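Proltmont Household Inventory Text Set
README

Contents

This set holds transcribed household inventories from the town of Proltmont, written out by hand when an estate was settled and later typed up by members of the Femum reading group. There are 82 inventories in the release. Each one lists what was in a house room by room, usually with a value next to each line.

The files are plain text, UTF-8, one inventory per file. File names give the box number and the sheet number, in that order. A separate file called places.txt lists every street and farm name with the spellings we found for it.

Fields

Each file starts with a short header:

box — the archive box the original sits in
sheet — first sheet number of the inventory
hand — a letter for the clerk's handwriting (A to F, or U if unknown)
rooms — room names as written, separated by semicolons
body — the full text, with line breaks kept

Values are given as the clerk wrote them. We did not convert money or correct sums. Some totals are wrong in the originals and they are wrong here too.

How the text was made

Every sheet was typed once by one reader and checked by a second. Where the two disagreed, the line went to a third reader. Words we could not read are marked with [?], and words we guessed at have the mark right after them, as in "chest[?]". Struck-out words are kept between tildes.

Clerk C used the same short form for "pine" and "pair," and this caused more trouble than anything else in the set. In the first version we wrote out whichever word seemed to fit. As of version 4 the short form is left alone and the reader has to decide. The same goes for wood names in general. A table listed as "light" might be birch, ash, maple or plain scrubbed pine, and the clerks did not care which.
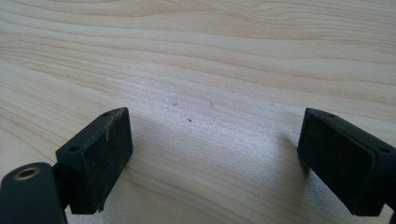
Hui-mei Liao wrote to us that leaving the short form alone makes the set harder to search, and asked for a second column with our best reading. She had gone through the Sellis boxes looking for furniture and found that a search for "pine" missed most of what she wanted. We have added a file, readings.txt, that gives a suggested word for each short form by file and line. It is kept apart from the main text and can be ignored.

Known problems

Boxes from the Nedeljković farm are out of order. The sheets were loose when they reached the archive and we followed the archive's numbering, so a kitchen may start in one file and end in another.

49 of the inventories have no room names. In those files the rooms field is empty and the body is one long list.

Linen counts are not reliable. Clerks wrote sheets, towels and tablecloths on the same line and split them in different ways.

Names of living relatives do not appear, but names of heirs from the period do. We left them in.

Suggested uses

The set has been used for work on local spelling, on room names, and on the order in which clerks walked through a house. It is small and comes from one town, so it should not be used to say what people owned in general. Over 50 place spellings occur only once.

Changes

Version 4, June 26, 2022 — short forms restored, readings.txt added, two duplicate sheets removed from box 9.
Version 3 — hand field added.
Version 2 — line breaks restored after a bad export in January.
Version 1 — first release.

License and contact

The transcriptions are free to use and change with credit to the Femum reading group. Scans of the originals are not included and have to be requested from the archive. Send corrections with the file name and line number, one correction per line.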